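Progress report to the Rarnmont fund, October
Project: Wotora two-arm planner

The new planner now runs both arms from one shared timeline, and we're thrilled with it!
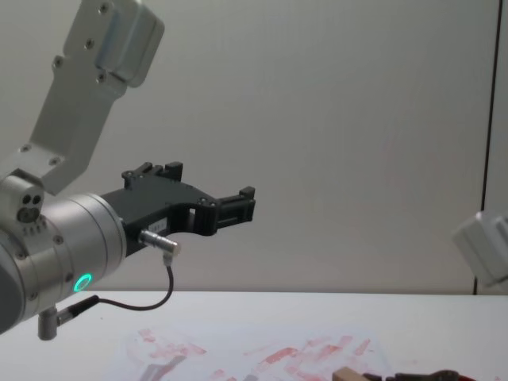

Yuto Iwasaki rewrote the collision checker, so a plan that took 644 ms now takes 91.
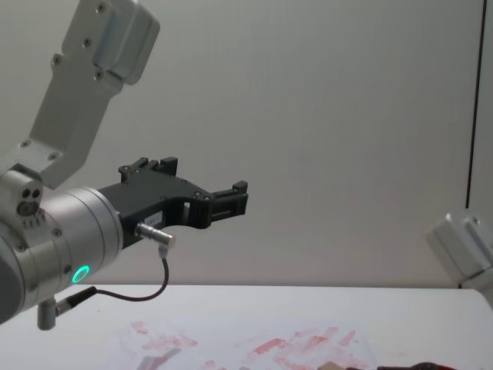 Grasp checks are next — we have 41 logged failures to replay, and most look like late gripper state messages. The wrist views are already synced to the joint data.

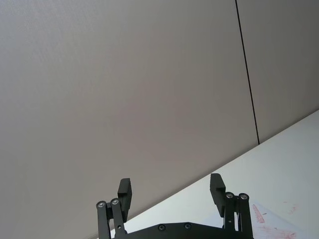

Next quarter

Release the replay tool and finish the operator's colour-coded log viewer.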